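Hilden Opens Second Kiln Line at Olvera Softwood Mill

OLVERA, June 21, 2022 - Hilden, a producer of kiln-dried softwood boards and edge-glued panels, has started regular operation of a second drying line at its Olvera mill. The line adds 14 drying chambers to the site and serves the company's interior board, shelving and tabletop grades.

The new chambers are designed for boards up to 63 millimeters thick. Thicker stock was previously dried at the Zavirmont yard and trucked to Olvera for planing. Drying and planing of all interior grades will now take place at one site. The Zavirmont yard will continue to handle outdoor and framing lumber.

Each chamber is controlled by Zaltesico, the scheduling system that Hilden introduced on its first line. Zaltesico reads moisture probes placed in the stack and adjusts fan speed, vent position and heat during the cycle. Fans reverse direction at set intervals so that both sides of the stack dry at a similar rate. A conditioning stage at the end of each cycle adds moisture back to the board surface to relieve stress before planing.

During the trial period, the mill ran 435 test loads through the new line. Of these, 93 percent met the moisture target for interior grades on the first pass. Loads that did not meet the target were returned to the chamber for further drying and measured again before release.

Heat for the line comes from a boiler fired with bark and planer shavings from the mill. Warm exhaust air passes through a heat exchanger and is used to preheat incoming air. The boiler also supplies the grading hall and the glue room, where a steady room temperature is needed for panel pressing.
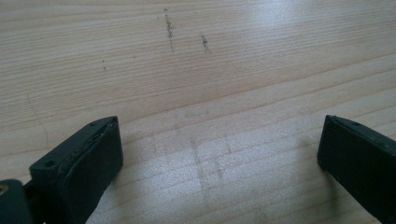 Grading rules for interior boards are unchanged. Boards are sorted after planing by knot size, grain, surface checks and warp. Customers who order by existing grade codes do not need to change their orders. Panels made from boards dried on the new line will carry an added letter K after the batch number.

Shipments of shelving and tabletop panels from the new line will begin in July. Lead times for existing orders are not affected. Updated data sheets, including storage and acclimation instructions, are available from the Olvera sales office on request.

About Hilden

Hilden saws, dries and planes softwood for furniture makers, joinery shops and building supply dealers. The company operates a mill at Olvera and a drying yard at Zavirmont.

Media contact: Hilden Press Office, Olvera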